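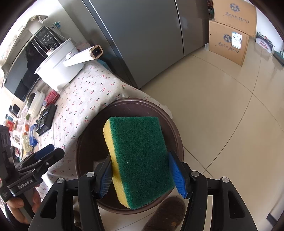
Throwing things out too early, and too late

My mother kept a kitchen towel until you could read a newspaper through it. Then it became a dust rag, and after that it went under the sink to catch the drip from the trap. My own household runs the other way. We replace things on a schedule somebody else wrote, and we keep the things we should have gotten rid of years ago.

I think most of us have the timing wrong on both ends, and I think the main cause is that we have handed the decision over to labels.

Take the cheap stuff first. Water filters, toothbrushes, razor heads, air filters, sponges, mop pads. Almost all of it now comes with advice about when to replace it, and the advice comes from the company that sells the replacement. I don't believe these companies are lying. A three-month filter probably is past its best at three months in a house with hard water, two dogs and a family of five. I live with one other adult and no dogs. The number on the box is the same.

Our water pitcher is a Plevusano. It has a small light in the lid that turns red after 40 fills. The light does not test the water. It counts how many times the lid has been opened, and it counts the times I open it to check the light. For two years I changed the cartridge whenever it told me to. When I added it up in February, I had spent close to what the refrigerator repair cost, and I had complained about the refrigerator repair to everyone I know.

Against that, consider the drill. I own a Drillex cordless that I bought when we moved in. The battery stopped holding a charge long ago. It runs long enough to drive three screws. I have kept it on a shelf in the basement next to its charger because it cost real money and because the motor is fine. A new battery costs more than half of what a new drill costs, so I haven't bought one, and I haven't thrown the drill out either. When I need a drill I borrow one from my neighbor Bartosz Nowakowski.

Bartosz and I have argued about this over the fence. He repaired office machines for most of his working life, and his view is that people should be told exactly when to replace a part, because they will not notice on their own. He has a point. He has opened up copiers that were making a noise for a year while forty people walked past them. If you leave it to judgment, he says, you get no judgment at all, just neglect.

I accept that for copiers, and I accept it more strongly for smoke alarms, car seats, brake pads and medicine. Where the failure is hidden and somebody can get hurt, give me a date and I will follow it. I don't want to use my senses on a brake line.

But most of what passes through a house is nowhere near that category. A broom shows you when it is finished. So does a pair of socks, a cutting board, a shower curtain. Looking and smelling and pressing with a thumb used to be how everyone ran a household, and it's a skill like any other. You lose it if you don't practice. I have met grown adults who will pour out milk that smells perfectly good because of the day printed on the carton, and who will then drive home on tires I wouldn't put on a wheelbarrow.

There is a hardware store near us, Adamczyk, that still sells parts loose. You can buy one washer. The man at the counter will ask to see the old one, and about half the time he tells you it's good for another year and to turn it over. He loses a sale each time he does that. I have bought a lawn mower, two ladders and all of our house paint from him, so I doubt he is going broke on washers.

I would like to see a few changes. Companies could print what wear looks like next to the number of months. A drawing of a worn brush beside a new one would take up an inch of cardboard. Batteries for power tools should be priced so that a person with a working motor isn't pushed toward the trash. And a timer should be described on the box as a timer. If a light only counts lid openings, say so.

The rest is on us. My wife and I now go through the house twice a year, one room at a time, and pick things up and look at them. It takes an afternoon. Last time we tossed a frying pan, a bath mat and a box of cables for phones we no longer own, and we kept a doormat I had already put on the shopping list. The pitcher is still in use. I took the battery out of the lid and I change the cartridge when the water slows down or starts to taste like the tap.

The drill is still on the shelf. Bartosz says he'll take it for parts.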